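Home | Courses | Student Projects | Staff | Contact

Comparing two finger pads on hand-held grippers

Our group had to choose finger pads for a pair of hand-held grippers and back up the choice with trials. The grippers are worn down the middle of a bigger project on sorting laundry, so cloth was the test material. We called the pad sets Mollano (flat, firm) and Selano (softer rubber with a rounded lip). The body, cable and camera mount stayed the same for both.

Each trial meant reaching into a plastic basket on the desk, closing on one piece of cloth and lifting it clear. A second gripper was held in the other hand so that we could also try two-handed folds.

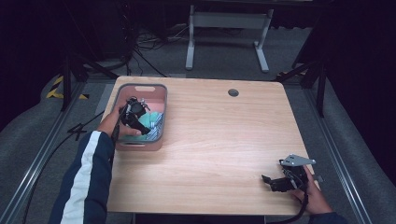

Pejman Safavi asked whether we had mixed up pad grip with operator skill, as a person gets better at this over an afternoon. We had the same worry after the July pilot, so in the final round we swapped pads every 26 grasps and changed operators at the same time.

We ran 154 grasps with each set. Mollano did fine on thick cloth but often slid off thin cloth when only one layer was between the fingers. Selano held thin cloth better. Its weak point was picking up two layers when we wanted one, mostly with folded pieces.

The wrist camera gave us more trouble than the pads. Light reflecting off the desk washed out part of the view at low angles, and the grain was hard for the tracking software to follow. We logged 2,621 camera frames as lost tracking. Tilting the gripper up a little helped, but then the finger tips were harder to judge against the table.

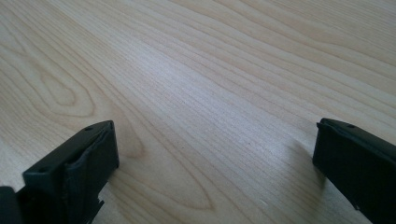 Report by Hanneke Dierckx and Ghada Qaisi
Thursday, September 4, 2025

We recommend Selano for the next stage. The fingers should be kept wide open on approach and closed slowly, or the lip drags the cloth sideways. We did not test damp fabric or zippers. The mount screws also need checking between sessions, as one set worked loose twice.

Filed under: Robotics, Grippers, Student reports

Contact the project office | © Stendow | Back to top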